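The pitch from Sikik is simple: hold a gripper in each hand, tidy the kitchen things 500 times, and the robot picks up the knack. I'm yet to see it.
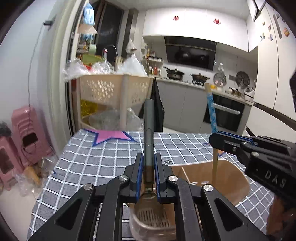

Joris Mulder reckons I'm being unfair, and that hand-guided demos beat remote control on labour alone. Maybe. Neither tells you what happens in somebody else's kitchen.

Chopsticks are a fair test, and a fiddly one.

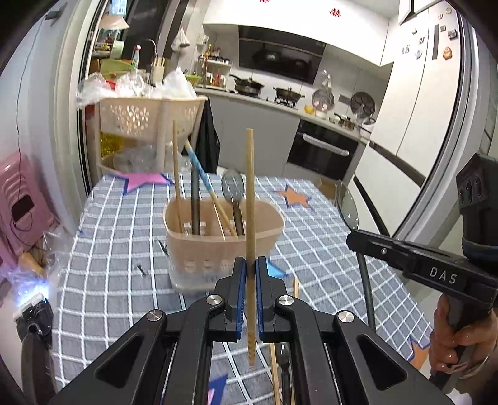

Photo: Supplied/Sikik

Ask me again in September.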